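Hands first

My first afternoon teaching a robot, I was terrible at it. I'd driven forklifts in Grakville for years, so I figured a remote-controlled arm would be a cinch. It took me 30 tries to get one decent run at a job my niece could do while eating a sandwich.

I came home absolutely thrilled (and with a very sore neck).

What got me was how much I had to learn about my own hands. I'd never noticed that I slow down just before I set something in its place, or that I tilt my wrist a little and feel for the edge. When you steer an arm from across the room you have to put all of that back in on purpose, and the machine keeps a record of every bit of it, hesitations included. Pouran Safavi, who ran our sessions at Brorkbridge, wouldn't let me delete the clumsy runs where I'd fumbled and recovered. She wanted the recoveries! By the end of February we had 260 demonstrations saved, and 104 of them were mine.

I know the objections. It's slow, and a good programmer could script plenty of these motions in a morning. Fair enough, and for a part that always arrives at the same spot I'd say go ahead and script it. But most work isn't like that, and the people who know it best usually can't write code. Give a machinist or a baker the controls and they can pass on what they know in the way they know it, by doing it. I find that wonderful, and I'd like to see it in every trades college in the country.
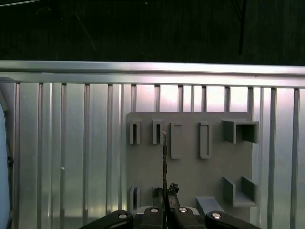
A thin rod held upright in the gripper, in front of the grey fixture board.

I'd pay people properly for it, too. Demonstrating is skilled labour, and after 9 weeks I could tell whose run I was watching from the approach alone. Pouran's are lovely, all one smooth curve. Mine still wobble a bit on the way in.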